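Trevmont 8-port USB hub – quick review

Posted 20th June

OK so I've been using this thing since I got the new laptop and enough people asked, so writing it up fast before I go pick up the kids.

Bought it from the Fitenau store downtown, same price as their website but they threw in a sleeve. The sleeve is junk. Hub is metal, heavier than I expected, stays put on the desk which my old Michiels never did. That one slid off every time I pulled a cable.

Setup – plug it in, done. No driver on the Mac. Paula Avram tried it on her Windows machine and had to restart twice before all the ports showed up, so keep that in mind. 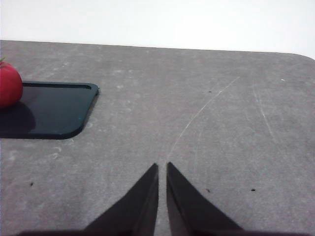
Speed is fine. I moved 300 photos off a card and didn't have time to make coffee. External drive mounts every time, even after sleep. The old one would drop it and I'd get that nasty warning about ejecting disks. Havent seen that once.

Charging is where it gets annoying. Only 4 of the ports give real power, the rest will barely keep a phone alive. They aren't marked! You have to dig in the leaflet, page two, tiny print. I put a dot of nail polish on the good ones.

Power brick is huge. Blocks the outlet next to it on my strip. Why do they all do this.

Also the blue light. Bright. Really bright. Tape fixed it.

Support: wrote to them about the brick, got an answer the next morning from somebody who had clearly read my email. They don't sell a smaller one. Fine, at least they said so.
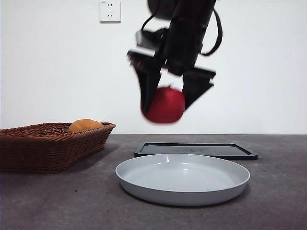 Should you buy it?

If you have a drive, a printer and a keyboard plugged in all day, yes. If you mostly want to charge stuff, get a real charger, the Nistska one is cheaper and smaller. Hanane Tahiri has had hers since last August and no complaints so far.

Would I pay full price again – probly. Wait for a sale if you can, Fitenau usually does one before school starts.

Update: someone in the comments asked about monitors. No video out on this model, it's USB only. The bigger one has HDMI but I haven't tried it so don't ask me if it's any good.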